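To: Rostville laundry staff list
From: Socorro Llanos, Operations
Re: Automated unloading and shift assignments

On Wednesday, Eliécer Chávez wrote:
> Will the 56 attendants at Peltdale keep their
> current hours once the arm is in service?

Hours remain as posted through June. Attendants will move from loading and unloading to sorting, inspection and folding. 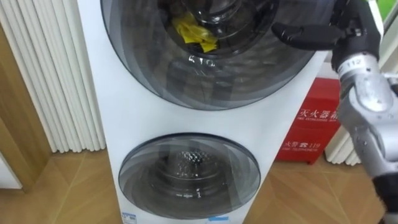 Attendants remain responsible for the final drum check under the revised procedure. Dark door glass does not excuse a quick look: a yellow cloth bunched up in the upper drum is easy to see, but a gray one may not be. Please report any missed items to your shift lead.

Socorro Llanos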